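Every few years somebody decides that the rest of us should live in a white room. The most recent somebody in my life was Braulio Solís, who redid the back half of the shop in October and has been insufferable since.

I should explain the shop. We mend and resell clothes, mostly dark ones, because this is a town of waiters, choir members and people going to funerals. For years the folding was done on a big brown table that came with the lease. It had scars, a burn and a drawer that opened only for Guadalupe Trujillo. You could put a black sweater down on it and walk away, and when you came back the sweater would have blended in, like a cat on a dark couch. I lost entire cardigans on that table. I was happy.

Braulio's complaint was that we didn't know what we had. He had read something, or been to something in Velimberg, and came home saying that a folding table should be white, that the wall behind it should be white too, and that anything not being folded at that moment should be somewhere else. The bill came to 2,010 dollars, panels included. For that money I could have bought 62 lamps and left the table alone, and I said so, in those words, at a meeting where my words were noted.

My first objection was aesthetic. White furniture has a smug look, as if it's waiting for you to wash your hands. Pale panels with thin dark seams between them belong in a dentist's hallway. You stand in front of them holding a pair of slacks and you feel you ought to be filling out a form.

My second objection was practical, and I lost that one in a week. Black cloth is the hardest thing in the world to fold well on a dark surface. You can't see the edge. You can't see whether the sleeve is tucked or has simply gone off on its own. Put the same piece on white and every crooked corner announces itself from across the room – and so does every thread, every bit of fluff, and every hair from whichever animal the previous owner loved best.
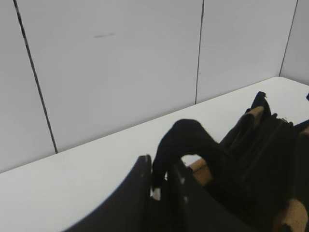

Soft black fabric is the worst offender of all, and I say this with affection. Stiff cotton takes a fold and keeps it, like a good employee. Soft black stuff bunches. It makes a loop when you wanted a line. Lift it by the middle and it hangs down both sides and sulks. On the brown table I could pretend that a lump was a fold, and for years I did, and so did everyone who bought a lump from me.

So I concede the table. A white surface makes you a more truthful folder. I would like it recorded, though, that truth is tiring. Yogesh Rana, who folds faster than any of us, used to sing while he worked. Now he leans in and frowns at hems. He says he's concentrating. I miss the singing, and I even miss the song, which had one verse.

What I don't concede is the clearing. The doctrine says the table must go back to bare after every piece, and here I part ways with Braulio and whoever got hold of him in Velimberg. A bare table is a fine thing to start from. As a permanent condition it's a kind of showing off. Where is the mug supposed to go? Where do the pins go, and the button that came off in your hand, and the note to yourself about the button? They go on a shelf behind you, and there they stay until the end of time. We have a shelf like that now. It's brown.

I also object to the wall. A wall behind a work table ought to earn its keep. Ours used to hold a calendar, a rack of thread and a postcard from Siyabonga Ntuli that had outlasted two managers. The postcard is in the drawer with the burn next to it, out in the garage, because I took the old table home. My spouse has opinions about this which could fill an essay of their own.

Guadalupe came by to see it last month. She opened the drawer on the first try, took out the postcard, read it, and asked whether I'd be wanting her to fold anything while she was there. I gave her a black sweater. She did it in the dark with the garage door down, perfectly square, and left it on top, where I still haven't found it.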